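Moving my mother out of Skernwood

My mother lived in the same apartment in Skernwood for 43 years, and in January we had to get her out of it. She had agreed to move in the fall and then didn't mention it again until the lease for the new place came in the mail. 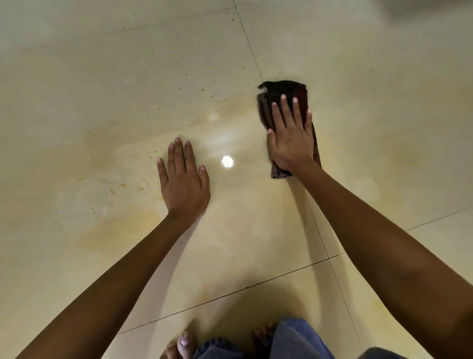
My brother lives overseas, so most of it fell to me. I took two weeks off work and slept on her couch. I had thought the furniture would be the hard part. The furniture took one morning. Two men from Gronow came with a truck, wrapped everything in blankets and were gone before lunch.

The paper took nine days. My mother kept every bank statement, every warranty card and every letter from the school district. The oldest box had gas bills in it from before I was born. I started out reading each page and gave that up on the second day. After that I had one pile for keep, one for shred and one for ask her, and the ask her pile was always the tallest. She would pick up a receipt for a coat and tell me where she wore the coat.

A few things I would do differently.

I would start with the closets and leave the kitchen until the end. We packed the kitchen first and then ate takeout off paper plates for a week, which got expensive and made her cranky.

I would label boxes on the side and not the top. Once they are stacked you can't read the tops. I knew this and did it wrong anyway.

I would call the utility companies earlier. The electric company was easy. The phone company wanted her to call in person, then wanted an account number that was printed on a bill I had shredded the day before.

I would also measure the new place myself. The floor plan they gave us was off by enough that the china cabinet didn't fit on the wall we had picked. It is in the bedroom now. She says she likes looking at it from bed – I think she might mean it.

The landlord's checklist was two pages long. Nail holes filled, oven cleaned, window tracks vacuumed, floors done last. The deposit was 2000 dollars and she got all of it back except 100 for a missing mailbox key. The key was in her coat pocket. I mailed it in and have not heard anything.

Her downstairs neighbor, Idun Skjelbred, came up on the last night with soup and three spoons. She and my mother have known each other since they both had kids in strollers. They talked until past ten, mostly about people I don't remember, and I sat on a box of encyclopedias and listened. Idun took the encyclopedias. I have no idea what she wants with them.

The new place is on the second floor and has an elevator and a laundry room down the hall. It is twelve minutes from my house if the light by the gas station is green. She has already complained about the water pressure and made a friend at the mailboxes. The shredding went to a drop-off on my way home, four trips in all. There are still six boxes of photos in my garage that we both say we'll get to when it warms up.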